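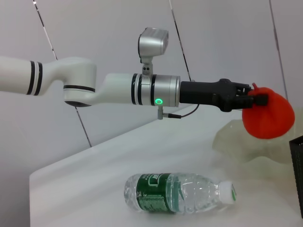

November, bench notes, gripper comparison

Started just after lunch with the Revton fingers on and the Varma set ready for later. I'm really pleased with how the red one sits in the black fingers, because a round, bulgy shape is what I was worried about most! Closing speed is at 36, force limit at 20, and I'd like to leave both alone until Thilini Bepari has had a go.
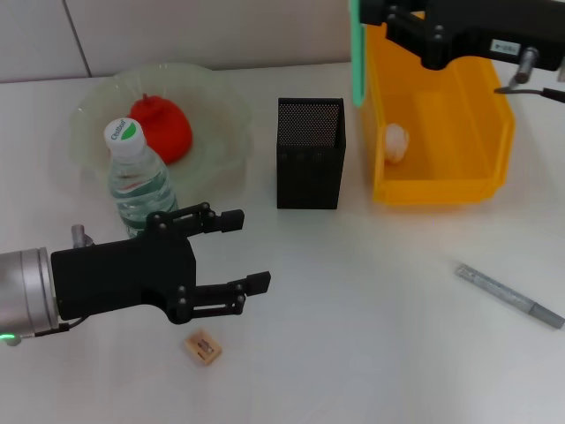 The Zomura controller is a treat to work with. Offsets save per arm now, so I can recentre the left without touching the right. Run log is 1615, with the approach height still in the old Trikdale format (must convert).

To do
1. Check the wrist camera colour balance against the yellow bin.

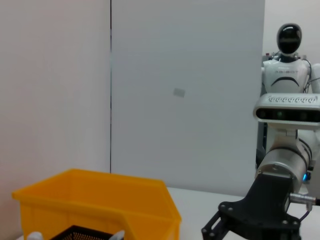
2. Redo the cable slack on both wrists.
3. Try the 600 ms pause before closing, then swap to the Varma fingers and go again.

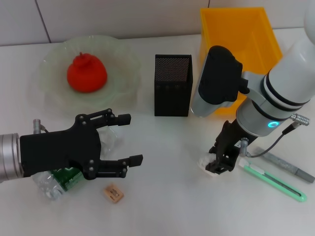 Both grippers at the table, left one open beside the pen holder.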